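The Long Life of the Family Computer

There was a desk in the corner of my parents' dining room that held, for the better part of my childhood, the most important object in the house. It was beige. It hummed. It had a dust cover my mother had sewn out of leftover curtain fabric, and at nine o'clock every night that cover went back on, whether or not you had finished your book report. We called it "the computer," the same way we said "the car" or "the dog," because there was one of it and it belonged to all of us.

I have been thinking about that desk a good deal lately. Part of the reason is that my own kids each have a laptop from school and a phone in the pocket, and it struck me this spring that they have never once had to ask anybody for a turn. Part of it is that I've spent a few months talking with people around Bidcombe, the town where I live now, who still keep a big old-fashioned desktop going in the kitchen or the den or under the stairs. There are more of them than I expected. Some are stubborn and some are thrifty, and a fair number simply never saw a reason to stop.

A retired bus driver on the north side of town walked me through her machine the way other people walk you through a garden. The case, she told me, was bought secondhand when her daughter was in fifth grade. The daughter is now a dentist. Everything inside it has been swapped at one time or another, and a couple of things have been swapped twice, but she considers it the same computer, and I wasn't about to argue. She does her taxes on it, and a jigsaw puzzle program, and once a week she types up the newsletter for her bowling league, which has 46 members and, she says, about as many opinions on the font.

What I liked best was the chair. She has an office chair at the desk and then, pulled up next to it, a second one from the kitchen. The second chair has been there for years. It was for the daughter, and then for the daughter's homework partners, and these days it's for the grandson, who comes over after school and sits there with a plate of crackers and tells her what to click.

Nearly every house I visited had a second chair! I hadn't thought of a computer as something you sit down at together, not for a long time anyway, but of course that's how most of us first met one. You sat beside your brother and waited, and you watched what he did, and you learned half of it from watching. My sister taught herself to type by looking over my shoulder and complaining about how slow I was. My father, who claimed to have no interest in the thing whatsoever, would drag a dining chair over at the end of the evening and ask if it could look up the batting average of some player from when he was a boy. It could, on a good night. We had an encyclopedia on disc and he got a lot of use out of it.

There's a practical side too, and people are happy to tell you about it. A desktop in a shared room is a hard thing to lose or drop or leave on the bus. One couple I met, with four children between the ages of seven and sixteen, bought theirs on purpose after a bad winter in which three tablets got cracked in a row. They put it on a long table by the back door with the printer and a jar of pencils. Each child gets a turn after supper, and the turns are written on an index card taped to the monitor. The card has been rewritten so often that there's a little stack of old ones in the drawer, and they let me look through them. You could follow the whole history of the family in those cards - who had band, who had started a job, who was being punished and had been crossed out in heavy pen.

The parents told me they hadn't done it to keep watch on anybody, though they admitted it doesn't hurt. Mostly they wanted to hear the kids talk to each other. And they do, loudly, and not always kindly, but the seven-year-old has already learned from the sixteen-year-old how to save her work, and I would call that money well spent.

Of course a computer that stays put for ten or fifteen years needs some looking after, and that brings me to Enriquez, the repair shop on Jeren Street. If you've lived in Bidcombe any length of time you have probably stood at that counter with a cord in your hand. It's a narrow place with a bell on the door and a bench along the back wall, and it smells like warm dust and coffee. The shop has been through at least three eras that I know of. It started with televisions and stereos, went over to computers when computers came along, and now does a steady trade in phone screens, which pays the rent. The desktops are what they love, though. You can tell by how long they keep you talking.

I asked at the counter how many family desktops they see in a year, and somebody was kind enough to go back through the tickets for me. Last year it was 344. A good share of those were cleanings, and they'd like me to pass along that there ought to be more of those. Pet hair is the great enemy. They once opened a case from a house with two collies and said it looked like a third collie had moved in.

Most of the rest were what the shop calls "one more round" jobs. A customer comes in worried that the old machine is done for, and wants to hear that it isn't. Often it isn't! More memory helps, or a newer drive, or in some cases a faster processor, if the board will take one. It's a smaller bill than a new computer and a much smaller upheaval, and the customer gets to keep the recipes folder exactly where it was.

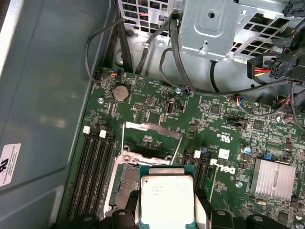
A processor held just above its open socket on a desktop motherboard.

I'll confess I had never looked closely at the inside of one until I started working on this story. My father forbade it. The screws on the back of ours might as well have been holding up the roof. So I was glad to find that the Bidcombe library runs an open evening each month, under the name Kiverora, where people can bring a computer in and take the cover off with somebody patient standing by. It costs 5 dollars, and that includes lemonade. The name comes from a little summer camp that used to be out by the reservoir, and a few of the people who show up went there as children and will sing you the song if you let them.

I went in March and again in April. The first time I brought nothing but a notebook and felt a bit foolish. The second time I brought the tower from our basement, which hadn't been switched on since we moved, and spent a happy hour and a half with a paintbrush and a can of air. The woman next to me was there with her late husband's computer. She didn't want it made faster or better. She wanted to be able to turn it on and have it come up the way he'd left it, with the fishing pictures on the desktop and the crossword he hadn't finished. It did come up, after a new power cord and a fair amount of coaxing, and the whole table got quiet for a minute, and then somebody asked her what lake that was.

I think that's what gets lost when everything lives on something you trade in every couple of years. A phone is a wonderful thing and I'm not giving mine back. But nobody in my family will ever fight over who got to keep my phone, and my sister and I very nearly fought over that beige computer. (She got it. It's in her garage. She has kept the dust cover too, and I've asked to have it more than once.)

If you're thinking of setting one up yourself, the people I talked to had plenty of advice, and they didn't all agree. Put it where the family already sits, most of them told me, and don't give it a room of its own. Get a monitor big enough for two people to see. One grandfather was firm that you need a proper keyboard with a bit of a clack to it. The couple with the index cards said to buy the longest power strip in the store. Several people said to back up your pictures, and then gave me a guilty look, so maybe take ten minutes and do that tonight.

And get the second chair. Any old one will do. Ours is a step stool at the moment, painted yellow, and last week I came downstairs to find my son at the keyboard and his little sister perched beside him with her chin on the desk, telling him he was doing it wrong. They were making a sign for a lost hamster. The hamster has since been found, behind the dryer, and the sign is still up on the refrigerator.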